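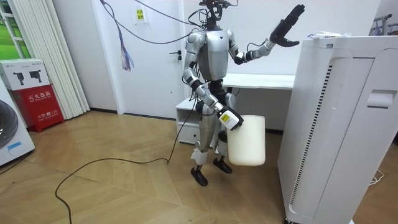
Company > About us > Who we are

Poduval Construction and Electrical is a building and electrical contractor working on hospitals, clinics and aged care facilities. The head office and joinery store are at Nundutport, with a second depot at Fodbridge that handles switchboard assembly and plant hire.

The company was formed by the merger of a masonry business and an electrical contractor which had shared sites for several years. Both trades are still employed directly. Mechanical services, lifts and medical gases are subcontracted to licensed firms under our site supervision.

Scope of work

New wards and extensions, theatre refurbishment, standby generation, nurse call cabling, fire-rated partitions and external works. Most contracts are carried out beside occupied wards. Dust barriers, negative air units and after-hours isolations are priced in the tender and are not treated as variations. Shutdown notices are issued to the facility manager in writing, and no circuit feeding a clinical area is isolated without a countersigned permit.

Completed work

The largest contract to date is the Grornero wing at Fodbridge, a 2-storey addition with 1398 square metres of floor area. The structure is reinforced concrete to first floor level with steel framing above, clad in face brick to match the original building. The electrical package included a 200 kVA standby generator, a new main switchboard and the replacement of 1774 metres of submain cable in the existing basement. Practical completion was certified on 23 July 2022. The defects list was closed in October of that year.

Management

Malathi Murthy is managing director and the nominated supervisor for building work. She is responsible for tendering, programme and contract administration. Site foremen report to her directly and keep the daily diary, the permit register and the induction records for their own jobs.

Apprentices

Apprentices are taken on in bricklaying, carpentry and electrical trades. Applications go to the Nundutport office and should include school results and a current driver's licence, if held.

Filed under: Company, Health Sector Building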